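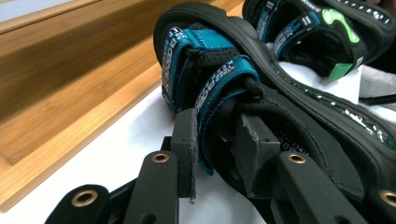
Search this list
Go
Filed under: Footpaths and access, Members' notices

To: Plovley Paths members
From: Nusrat Abeysekara
Re: Diversion at Stevow ford

Dear members,

Further to Mr Liyanage's message, copied below, I can confirm that the diversion at Stevow ford will remain in place until the end of November. The landowner has agreed to the alternative line along the upper field, and signs will be fixed at both gates on Wednesday.

Members leading groups are asked to keep to a limit of 30 walkers on the diverted section — the stile at the Wisen end is narrow and queues form on the lane. Dogs should be on leads throughout.

The ford itself may still be used by those approaching from the north. Footwear should be kept on when crossing, as there is broken slate on the bed.

Reports of damage should quote reference 2947 and be sent to Asanka Matubbar, not to this list.

Yours sincerely,
Nusrat Abeysekara
Access Secretary

Chaminda Liyanage wrote:
> Dear all,
> Would the Access Secretary kindly state whether path 152 is
> open beyond the ford? Two of our walks in the printed programme
> depend on it, and Ultan Mac Mathúna has been told by the parish
> office that the notice has already lapsed. I should be glad of
> an answer before the programme is reprinted.
> With thanks,
> C. Liyanage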